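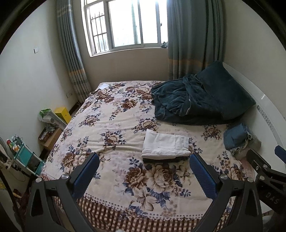 Figure 7.1 Hand-held gripper above a bedspread, with a folded white item on a darker garment.

Chapter 7
Handling Cloth: The Folded-Garment Project

The objects used in Chapters 4 through 6 were rigid. A block has a fixed shape, and once its position and orientation are known, the position of every point on its surface is also known. Cloth does not have this property. A folded pair of trousers changes shape when it is lifted, when it is set down, and sometimes when a finger brushes against it. A program that treats the stack as a block will usually close the fingers in the right place and still spoil the fold.

This chapter follows a student project from the Clundon robotics course. The team members were Dimas Chong, Sulastri Tjoa and Hafiz Gunawan, with Irfan Lumbantobing as their instructor. Their assignment was to record demonstrations of handling folded clothing in an ordinary bedroom, label the recordings, and use them to train the arm in the course laboratory, which the students call Pera. The team kept 125 demonstrations for training after review. Another 54 were set aside for testing and were not opened until the training runs were complete.

By the end of the chapter you should be able to describe the state of a folded garment in terms a program can use, divide a demonstration into labeled phases, and decide whether a recording should be kept. Section 7.4 requires the transform notation from Chapter 3. Readers who skipped that chapter should at least work through its first two sections.

7.1 Terms Used in This Chapter

A stack is one or more folded garments resting on a surface. The support is whatever lies directly under the stack: a bed, a table, or another garment. The distinction matters when two garments are stacked, as the lower one is part of the stack if both are to be moved and part of the support if only the upper one is.

The approach is the motion of the open gripper toward the stack. It ends at first contact with either the garment or the support. The closure is the interval from first contact until the fingers stop moving relative to each other. The aperture is the distance between the two finger pads, measured at their centers.

A fold is said to be retained if the outline of the garment after release matches its outline before closure within the tolerance given in Table 7.2. Students often want to judge retention by eye. Do not do this. Two members of the same team will disagree on borderline cases, and the disagreement will appear in the results as noise.

7.2 The Work Surface

A bed is a poor work surface by the standards of the earlier chapters. The mattress yields under load, so the height of the support depends on how hard the fingers press. The bedspread can wrinkle, and a pad that reaches too low may pinch it together with the garment. In the project log this was recorded as a double grasp, code D, and it was the most common reason for rejecting a recording.

A printed bedspread also makes segmentation harder. Color thresholding, which was adequate for the blocks in Chapter 5, fails when the print contains pale areas close in brightness to a white garment. The dark garment under the white one is a separate difficulty – its exposed margin is narrow, and a threshold set for the upper item may assign that margin to the background. Tjoa drew the outlines by hand for the first 7 recordings and used them to check the automatic method before it was applied to the rest.

Other items on the bed were labeled as well. A blanket heaped near a stack limits the directions from which the gripper can approach, and a program that has not been told about the blanket cannot plan around it. Each labeled item received a name, an outline and a flag stating whether it could be moved.

7.3 Finger Placement

Before closure, the fingers should lie on opposite sides of the part of the garment to be grasped, with the aperture wider than that part. In Figure 7.2 the gap between the blue pads is wide, and the folded white trousers lie between the fingers, slightly left of center. The small label patch on the right side of the trousers is a useful reference mark. It identifies one side of the garment, and a change in its position from one image to the next shows rotation that the outline alone may hide.

Figure 7.2 White trousers between the open fingers, with the label patch to the right.

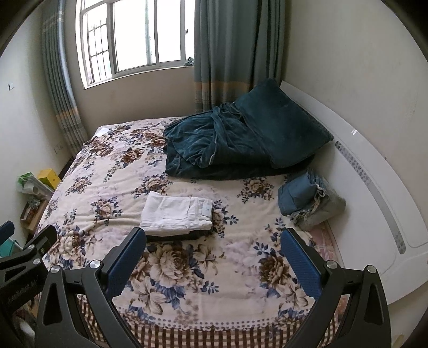 7.4 Describing the Pose of a Stack

We now assign a coordinate frame to the stack. Place the origin at the center of the visible outline of the upper garment, with the x axis along its longer side and the z axis normal to the support. For a garment with a label, choose the positive x direction so that the label has a positive x coordinate. If the label lies on the y axis, or if there is no label, record the direction as undefined and enter both candidate poses in the log.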